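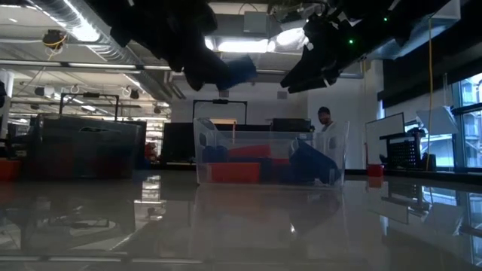

According to Kristýna Tóth, a demonstration given by remote control is never the same as one given by hand, and a paper that mixes the two should say so on its first page. We agree with this remark, and we report the two kinds of demonstration separately in the whole of this section.

4.2 Collecting the demonstrations

The task is to sort plastic bricks from the work surface into a container. Each operator gave 15 demonstrations by remote control and 15 by hand guiding, where the operator holds the arm and moves it directly. Before the first recording, all operators were allowed to practise for as long as they wished. Přemysl Ševčík checked the recordings afterwards and removed those in which the operator had stopped to ask a question. After this step 200 demonstrations remained.
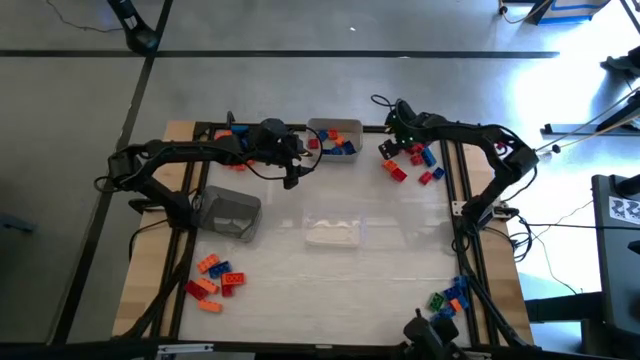 Figure 4. Work table with two arms. Loose bricks lie in groups on the surface, and the gray tray at the top holds more of them.

In hand guiding the operators used mostly one arm, although both were free. With remote control they changed between arms more often, but they also made longer pauses before closing the gripper. We think the pauses come from the difficulty of judging depth, which was mentioned by Li-hua Chiu already in the pilot study at Sarkville. The pauses were kept in the training data. A policy trained without them was tried in December, and it closed the gripper too early on bricks that were standing on their edge. The effect of pause length is treated in Section 4.3.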